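Home Robots > Faults and Safety
Thread: Vakine stalled mid-clean, now the dock smells hot

mopdog66
Posted May 14, 2024
So my Vakine quit halfway across the room last night. Brush motor screamed, the app threw error 6, and it drove itself back to the dock and started charging like nothing was wrong! When I got to it the underside was too warm to hold. I pulled the plug and I've been cleaning by hand ever since, which on a marble floor with chairs everywhere is a real treat. I'd forgotten how much wrestling there is with a hose and a wand.

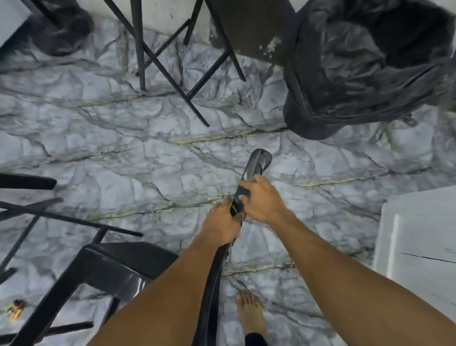
Re: Vakine stalled mid-clean, now the dock smells hot
condori_fan
Error 6 on mine was a jammed main brush. Flip it over, pop the cover, cut out whatever is wound around the ends. I wouldn't panic about the heat, a stalled motor gets warm. Mine did it twice last July and it's still running.

Re: Vakine stalled mid-clean, now the dock smells hot
tullo_nick
Sorry, but I disagree with the "don't panic" part. Warm is one thing. Too warm to hold and then charging on top of that is a battery question, and I'd keep it off the dock until you know. My old Zanex had a cutoff that refused to charge above a set temperature. If the Vakine doesn't have one, or it failed, that's a safety report and you should send it in.

Re: Vakine stalled mid-clean, now the dock smells hot
mopdog66
OK, brush is out. There was a strip of napkin wound so tight around the left end that I had to cut it off with nail scissors. My own fault probably – we've had paper trash all over the place and I let the robot go first. I've gone back to picking it up by hand, napkins and cups and food bits straight into a garbage bag.

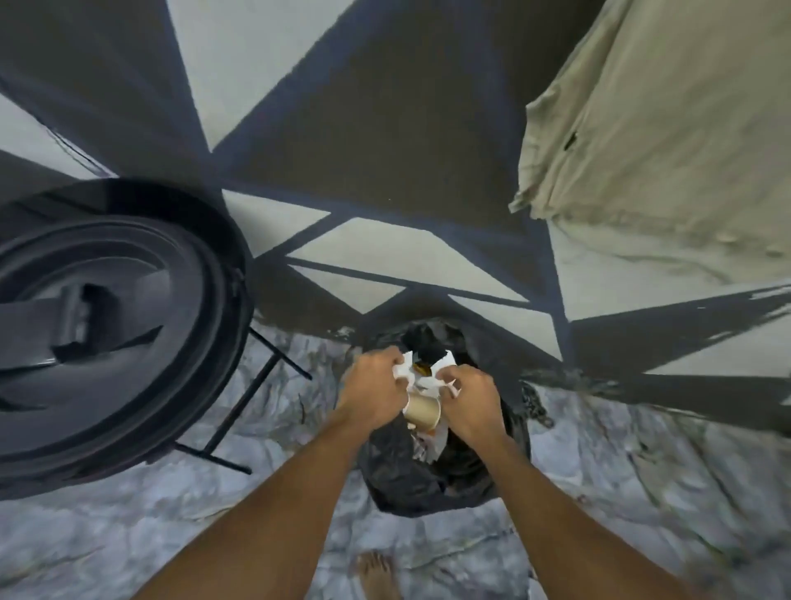

It's slow going, but I'm not running the Vakine again until support answers. The smell is coming from the dock contacts, by the way, and one of them has a brown mark on it. Does that change anybody's mind?

Re: Vakine stalled mid-clean, now the dock smells hot
condori_fan
Yeah, OK, the brown mark changes mine. I still say the jam caused the error, but don't clean that contact and try again. Ask for a new dock.

Re: Vakine stalled mid-clean, now the dock smells hot
tullo_nick
And store the robot away from anything that burns. Did support give you a ticket number yet?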